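Leire Arrieta
@leirearrieta · 10 April 2024

Thread on bed linen for small rentals, specifically stripe-weave white duvet covers. Notes from refitting the bedrooms at Collado. Long, mostly about fabric.
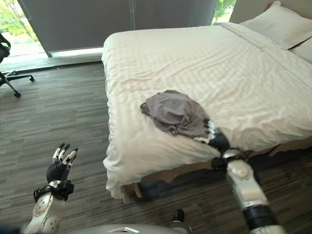
White striped duvet, two white pillows, one crumpled gray cloth.

1/ A woven stripe in white on white is usually a satin stripe: the same yarn throughout, with bands of satin weave alternating with bands of plain or sateen. The stripe is structural, so it does not wash out. It can flatten if you iron it hard from the face side.

2/ Stripe direction. Decide it once and buy everything that way. We run ours across the bed. Lengthwise stripes show every degree of skew when the cover is pulled on crooked, and guests notice crooked before they notice clean.

3/ Thread count. We settled on 400. The 517 sample from Drolemura felt denser in the hand but dried slower on the line and came up more creased. For a cover that gets changed between every stay, drying time matters more to me than hand feel.

4/ Creasing. A cotton cover will have soft wrinkles across the middle after someone has sat on it or used it as a folding table. Mist with plain water, pull from both side seams, leave it. I do not iron on the bed. Olga Ibarra does and has the scorch mark to prove it.

5/ Overhang. Measure mattress depth first, topper included. You want the drop to cover the mattress side with the cover hanging in loose folds. If it pulls straight and tight, you are one size short. If it reaches the floor, it will be gray along the hem by summer.

6/ Color transfer. Folding clothes on a white bed is fine if they are dry. Damp gray or navy jersey left in a heap overnight can mark white cotton. We lost a cover that way in the first season. Fold it or move it.

7/ T-shirts, for those who asked last time: face down, sides in to the center, sleeves back, hem to collar, then half again. Smooth each fold with the flat of the hand before making the next one. A bunched shirt needs a shake first or the creases set.

8/ Pillows. Two per double, white, same fill. Larger one against the headboard, the other in front or beside. I stopped buying decorative cushions. They end up on the floor and then back on the bed.

9/ Closures. Buttons over snaps, snaps over ties. Zippers are quick but the Stitirix ones caught the satin bands on two covers – pulled threads next to the opening both times. Gonzalo Aranda says to close the zipper before washing. We did.

10/ Stock code for the cover we kept is 3656, if you are ordering from Leremico. Ask for the shrinkage figure in writing. Soledad Campos wants the pillowcase measurements too, so those go in a separate post when I have washed them a few more times.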